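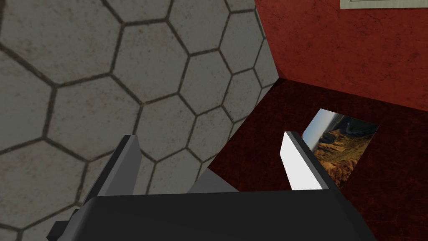 Según Anjani Yusof, una demostración pública de manipulación robótica solo tiene valor si el visitante presencia también los intentos fallidos y el tiempo que el sistema dedica a orientarse. Este criterio, recogido en el programa de mano, sirvió de base a la Jornada de Puertas Abiertas de Incombe, celebrada el 2/10/22 en la sede del centro en Trarville y dedicada a los robots domésticos de dos brazos en entornos simulados.

La jornada dio a conocer los trabajos del proyecto Sampaio, orientado al desplazamiento y la manipulación en viviendas, y el simulador Jandgate, en el que se ejecutan sus ensayos. Asistieron alrededor de 350 personas, distribuidas en turnos guiados.

Antecedentes

Incombe había organizado en junio del mismo año una sesión restringida, destinada a centros de formación profesional de la comarca. En ella se proyectaron grabaciones editadas de ensayos anteriores, acompañadas de una exposición oral. Las encuestas recogidas al término de la sesión señalaban que el público deseaba ver el sistema en funcionamiento y formular preguntas mientras este trabajaba. La dirección del proyecto acordó suprimir las grabaciones y ejecutar los ensayos en directo ante los asistentes.

El cambio obligó a revisar el calendario de cálculo y a reservar equipos para la generación de imágenes. También se redactó un glosario de términos técnicos, entre ellos «pinza paralela», «muñeca», «pose» y «trayectoria», que se entregaba a la entrada de la sala.

Entorno simulado

El simulador Jandgate representa interiores de vivienda con sus paredes, suelos, puertas y mobiliario. El catálogo disponible en la fecha de la jornada comprendía 56 viviendas, de las cuales se empleó una sola en la sesión pública. Los acabados de cada estancia se asignan por separado, de modo que una misma vivienda puede reunir ladrillo rojo, baldosas hexagonales grises y superficies lisas de color verde salvia. Esta variedad forma parte del método de ensayo, cuyo propósito es que el sistema de visión no dependa de una combinación determinada de colores y texturas.

El modelo del robot dispone de dos brazos articulados, cada uno con una pinza paralela de dos dedos. Las vistas cercanas se calculan desde la posición de la muñeca, por lo que la base y los dedos de la pinza ocupan de forma permanente la parte inferior de la imagen. Una vista adicional, situada sobre el cuerpo, abarca ambos brazos y la estancia que se extiende ante ellos.
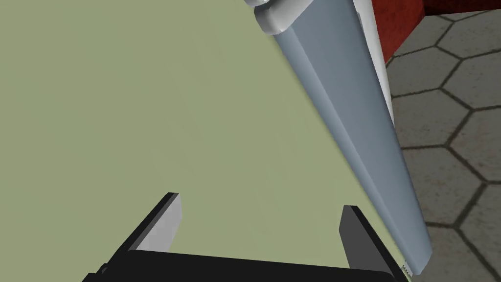
Desarrollo de la jornada

Cada turno comenzaba con una introducción al proyecto Sampaio y continuaba en la sala de proyección. El operador ponía en marcha el ensayo, y los asistentes seguían en pantallas separadas la vista general y las vistas de las muñecas. No se interrumpía la ejecución por errores de orientación, salvo que el modelo quedara bloqueado.

El programa se dividía en 5 bloques:

1. Presentación del modelo del robot y de sus articulaciones.
2. Recorrido por la vivienda simulada.
3. Aproximación de las pinzas a superficies y elementos verticales.
4. Comparación entre la vista general y las vistas de muñeca.
5. Turno de preguntas.

El segundo bloque fue el más extenso. La vista general mostraba el pasillo de baldosas amarillo anaranjadas, la puerta blanca abierta y, al fondo, el paso a una habitación contigua con una mesa redonda blanca. La fuerte inclinación de la imagen permitió a los guías introducir la noción de sistema de referencia y explicar que la vertical de la cámara y la vertical de la habitación pueden no coincidir.

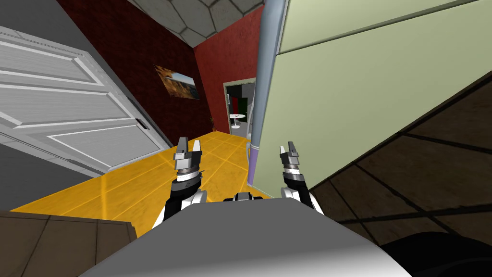
Kwame Ankrah objetó durante el turno de preguntas que la vista general ofrece una impresión de control superior a la real, y propuso que en futuras ediciones se proyectara junto a ella la estimación que el propio sistema hace de su posición. La propuesta fue recogida en el acta. El equipo de Sampaio respondió que dicha estimación se registra en todos los ensayos, aunque su representación gráfica no se encontraba preparada para el público general.

Otras intervenciones se refirieron al coste de cálculo, a la transferencia de los resultados a equipos físicos y a la utilidad de los ensayos para personas con movilidad reducida. Sobre esta última cuestión, los responsables evitaron anunciar plazos.

Aproximación a elementos verticales

El tercer bloque se ocupó de un problema conocido en la manipulación con vista de muñeca. 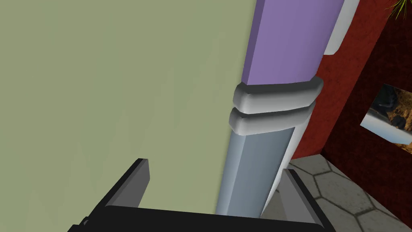
La distancia a un objeto cercano resulta difícil de estimar cuando este rebasa los límites de la imagen. El sistema carece entonces de un contorno completo y debe apoyarse en los cambios de forma y de color que aparecen en la parte visible. El poste situado ante la pinza se presta a este análisis: entre el tramo superior, de color lavanda, y el inferior, azul grisáceo pálido, se encuentran dos collarines grises superpuestos cuyos bordes proporcionan referencias transversales. Los guías emplearon estas referencias para explicar cómo se calcula la inclinación relativa entre la pinza y un elemento alargado.

El mismo bloque trató el caso contrario, el de las superficies amplias y uniformes. Un plano verde sin marcas visto de cerca puede interpretarse como una pared, un panel o un tablero, y la ambigüedad se resuelve habitualmente mediante un cambio de punto de vista. Las baldosas hexagonales, por su parte, facilitan la lectura de la perspectiva gracias a la repetición de sus juntas.

Recepción y continuidad

El informe interno de Incombe valoró favorablemente la ejecución en directo y señaló 2 deficiencias: la escasa legibilidad de los rótulos en las pantallas laterales y la duración insuficiente del turno de preguntas. El glosario se incorporó al material permanente del centro y se distribuye desde entonces en las visitas concertadas.

Véase también

Manipulación bimanual
Pinza paralela
Simulación de interiores
Visión desde la muñeca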